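Budgeting for a Shelf-Picking Robot Cell

From the Sonside small automation wiki. Last edited 2019-10-28.

A shelf-picking cell is a robot arm, a gripper, a camera or two and a table, set up to move small retail goods between a display and a tray or basket. The term covers everything from a bench setup in a spare room to a caged unit in a warehouse. I've planned and bought for four of these now, so this article leans on the small end, where I've spent my own (and other people's) money. Feel free to edit if your experience is different!

What goes in the budget

Most first budgets I see have one big line for the arm and a vague "misc." at the bottom. The misc. line is where you'll get hurt. On our last build, which we called Gokard, the finished parts list had 118 lines on it, and the arm was one of them. The rest was fingers, screws, cable sleeves, a camera bracket, lights, power strips, a table that didn't wobble, spare fingers, and a whole lot of shopping.

I split things into five pots: arm and controller, gripper and fingers, sensing, furniture, and goods. Training and service time can go in a sixth if your boss likes to see it separately. Mine does.

Gripper and fingers

A two-finger gripper is the usual starting point, and it's a good one. Buy the body once and plan to replace the fingers over and over. We went through 11 pairs on Gokard before we settled on a tip shape (the early ones were way too fat to get between two jars). If you have a 3D printer that's cheap. If you're ordering machined parts, get a quote for several sets up front, and ask how long reorders take.

Check how the fingers attach, too. Plain screws you can reach with a normal driver are worth more to me than any fancy quick-change system, at least until you're swapping tools every day.

Goods and props

People forget this pot completely. You need things to pick, and you need them in the packaging your customers buy, because a foam block tells you very little about a crinkly wrapper. Get soft packets, stiff boxes, round jars and cans, and buy duplicates. Candy bars get tired fast once a gripper has squeezed them all afternoon.

Clear acrylic risers are cheap and they look like a real store counter, so I always put one on the list. They're also a pain for depth cameras, and I'd much rather find that out during planning than after install. Add a couple of trays and a basket, pick different colors and materials, and you've covered a lot of ground for very little cash.
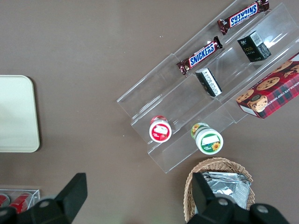 Does a small shop need to buy a new arm, or is a used one good enough?

A used arm is fine for a first cell if the seller includes the controller and cables and you can watch it run before paying. Set aside money for a service visit, and check that the software is still supported.

Sensing

A wrist camera is the first sensor I'd pay for. It goes where the fingers go, and small ones don't add much weight. A second camera on a fixed post is next on my list, mostly for figuring out what went wrong later. Tsuchiya, the lab supplier we use, sells brackets for both, but we've had good luck bending our own out of aluminum.

Lighting belongs here as well. We held back $2000 for lights and cameras together on Gokard and used nearly all of it. Glossy cans and foil were the reason we kept buying diffusers.

Rent, lease or buy

Weton, a rental outfit near us, does month-to-month arms, and I like that route for anyone who hasn't picked a task yet. Leasing makes sense once you know the job and want predictable payments. Buying wins if the arm will be busy for years. Read the rental terms on gripper damage closely. Ours had a clause about fingers hitting the table, and ooh boy, did we need to know about that one.

Contingency

I add 20 percent on top of everything and I've never handed any of it back. Shipping, a second emergency stop, a replacement cable in October when the first one got pinched in a drawer: it all adds up.

See also: Gripper finger materials; Choosing a test table; Used controller checklist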